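We use cookies to remember your preferences. Accept | Settings

Ground Floor Electrical and Egress Checklist – Drurnden Building, November

Inspector: Arif Weerasinghe
Accompanied by: Tharushi Marikar (tenant liaison)
Scope: shared work areas, corridor, rear stair. Roof and boiler room are on a separate sheet.

Mark each item OK, FIX or N/A. Comments go under the item.

1. Panel schedule posted and legible – OK
Breaker 3 is labeled "spare" but carries load. Relabel.

2. Clear space in front of panel – FIX
Stacked chairs. Move to the storage closet.

3. Power strips on tables and benches – OK with comment
Strips must plug directly into a wall receptacle. No strip into strip. Cords that drop over a table edge should be clipped to a leg.
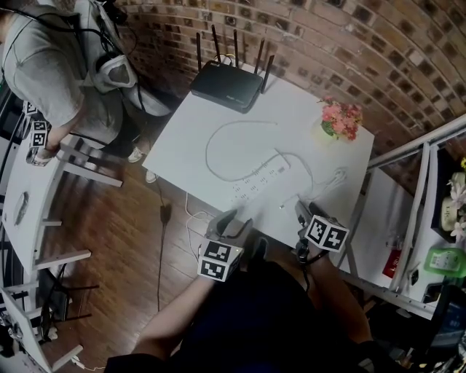
Power strip and router on table, brick wall area

Check the rating plate of each strip against the connected load. Heaters and kettles are not allowed on strips anywhere in the building.

4. Receptacle testing – FIX
Two outlets in the corridor show open ground. Tag them and keep them out of service until the electrician signs off.

5. Masonry walls – OK
Look for stepped cracks, loose mortar and white salt deposits. Tap any doubtful brick with a plastic mallet. No fixings into mortar joints without approval from Pickering, who hold the wall survey.

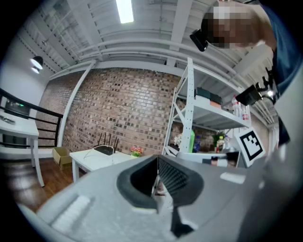

Photo: T. Marikar / Drurnden Building Services

6. Emergency lighting – FIX
Hold the test button for the full period on the card. The unit at the rear stair went dim before the end. Replace the battery, retest, and record the result in the log.

7. Extinguishers – OK
Gauge in the green, pin and seal in place, tag current. Cabinet key 184 is kept at the front desk.

8. Walking routes – OK with comment
Keep routes clear of bags, boxes and trailing cords during working hours. Mats must lie flat.
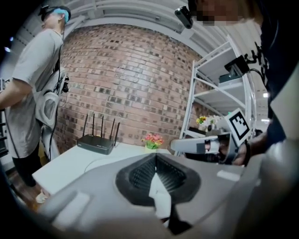

Brick wall, ground floor

9. Rear exit door – FIX
Door opens fully but the closer is slow and the latch does not catch. Adjust the closer first – the strike plate may not need work.

Open items go to Selvaraj Pramanik. Items 4 and 6 take priority.

Comments (3)

Imtiaz Bhattacharjee
Item 4: was that a plug-in tester or a meter? Ours reads open ground on the old metal boxes when the contact is only dirty.

Arif Weerasinghe
Plug-in first, then a meter to the box. Both outlets failed both tests.

Nilton Usuga
Closer on the rear door was adjusted last winter too. The lower hinge screws are stripped. Please add the hinge to item 9.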